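Stop making watches bigger
Sunday, October 26, 2025

I tried on the new Caron diver at a shop in Lomley last week and took it off again inside a minute. 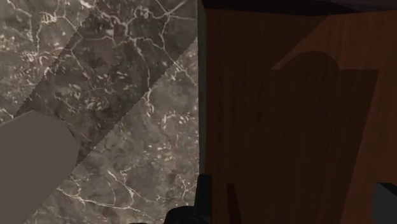
It was too tall. The case sits 12 mm off the wrist before you add a thick rubber strap, and it caught on my cuff every time I moved my arm. The dial is lovely and the colour is a proper deep green. I still wouldn't wear it.

Velimero did the same thing in January, when it dropped its 34 mm model and told buyers the larger one had replaced it. Plenty of us have small wrists. The old size also suited people who just want to know the time at work without banging a lump of steel on the desk.

The usual defence is water resistance. Few owners will ever go near 1000 metres, and I doubt many go past the deep end of the pool. Trinora still makes a slim hand-wound watch with modest ratings, and there's a waiting list for it. The other two could take the hint.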